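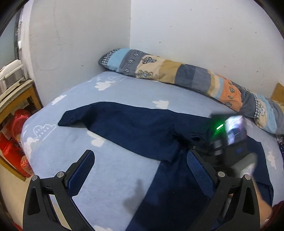 Navy blue on the cloud sheet.

How to swap a shift at Lomari without getting written up

Quick one before I head in. I've been on front end at Lomari 6 years and every May the new hires get burned on swaps. Same mistakes every time. So, steps.

1. Check the posted schedule first. The one in Rimum, not the paper one by the punch clock. The paper one is old by the time it's taped up. If Rimum says 3 to close, you work 3 to close.

2. Find someone in your own department. Cashier for cashier, produce for produce. Cross-department swaps need both leads to say yes and one of them is always on holidays. Not worth it for a four hour shift.

3. Look at their hours before you ask. Full timers close to overtime will get bounced automatically and you won't get a notice, the request just dissapears. Part timers are the safer bet. Minors can't take a close on a school night, don't even try.

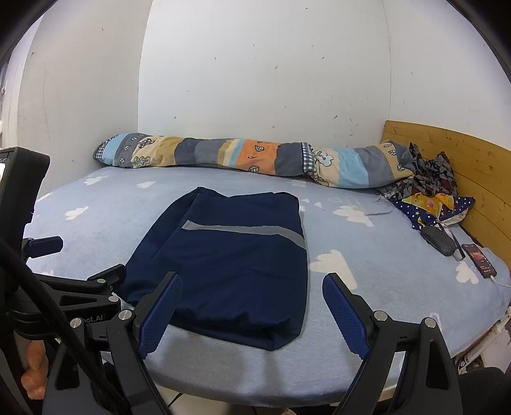

Todorova

4. Put the request in yourself. Open Rimum, tap the shift, tap Offer, pick the person. Don't pick Open to All unless you truly don't care who gets it. The other person has to accept on their own phone. A text saying "ya sure" is not a swap. I've seen people get a no-show on a shift they thought was covered and the text did nothing for them.

5. Wait for green. Yellow means your coworker accepted. Green means the lead approved it. Until it's green the shift is still yours, and if it's yellow an hour before start you're going to work, sorry.

6. Screenshot it. Both shifts if it's a straight trade. Takes two seconds.

Timing - requests go in 15 hours ahead at our store, some stores want longer. Ask your lead which it is. After that the app locks you out and you have to phone the desk. Ext. 71 here. Let it ring, they're busy. Get the name of whoever picks up and write down the time.

If you're sick, that's not a swap. Call in. Different line, different rules, and you don't have to find your own cover no matter what the closing lead tells you. Check your contract if you're union.

If the lead says no, ask why and ask what would work instead. Sometimes they'll split it, you do the first half and the other person comes in for the rush. Keep it polite, they're the one making next week's schedule too.

One more, breaks. If you pick up a longer shift then your usual the 60 minute meal might kick in, and that's unpaid. Check your hours on the next stub.

Transfers from the Drallolora store - you can't swap until your file moves over. Took mine two pay periods.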